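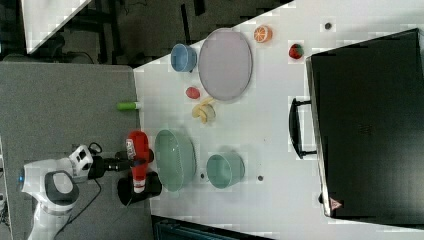
Planness Tabletop Demonstrations
Data card, revised March 13, 2022
Maintainer: Ívar Briem

Summary

Planness is a set of teleoperated pick-and-place demonstrations recorded with a single arm on a white table. An operator drives the arm remotely and the joint states, gripper commands and overhead video are logged together. The set is meant for imitation learning and for testing whether a policy can follow a short written instruction when several unrelated objects are within reach.

Contents

The release has 800 episodes. Each episode is one folder holding:

states.csv — joint positions and gripper opening, one row per time step
actions.csv — commands as sent by the operator, before smoothing
top.mp4 — overhead video
task.txt — the instruction, one line, lower case

Video and state logs run at 10 Hz. Time stamps are in seconds from the start of the episode. The two CSV files share a clock; the video is offset by up to 2 frames and should be aligned with the script in tools/align.

Task and objects

Instructions have the form "put the X in the Y" or "take the X out of the Y". Movable objects are play food and a red ketchup bottle. The food includes a banana, a strawberry, an orange slice and a small red fruit, which task.txt always calls "red fruit". Dishes are a lavender plate, a light blue cup, a teal bowl and a pale green oval dish. Earlier drafts called the last of these "tray" in some files and "bowl" in others. All now read "green dish".
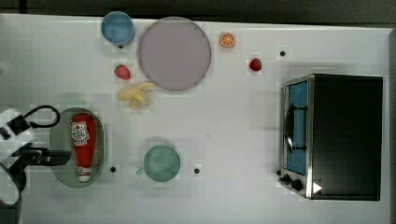

The toaster oven stays at the right of the table as a fixed obstacle. It is never the target of an instruction in this release. Paths that pass close to its handle are kept, but any contact is flagged in the index under "touch".

Collection procedure

Operators read the instruction aloud, started the log and moved the arm at their own pace. They were allowed one regrasp. A second regrasp ended the episode, and it was saved with the label "fail". Failed episodes are included and can be filtered out with the "outcome" column.

Seven operators took part. Four worked from the Surkham site and three from Arnwood, over the same remote link. The Arnwood sessions show a longer delay between command and motion, around 7 time steps in the worst cases. Do not mix the two sites when fitting a delay model.

Known problems

Grasps on the bottle are over-represented. Most operators closed on the body of the bottle and very few on the cap.

Lighting was not controlled. Faint shadows on the table shift between sessions.

The arm often hides the left side of the table from the overhead view. Object positions there should not be read from single frames.

Splits

Train and test are divided by operator. The split used in the Brøndum baseline is in splits/brondum.txt and differs from ours, so scores are not comparable.

Changes planned for May

Depth video for the Surkham episodes. Corrected gripper opening values for the first session, where the zero point was set wrongly.

Errors in labels can be reported through the issue tracker — please give the episode folder name and the time stamp.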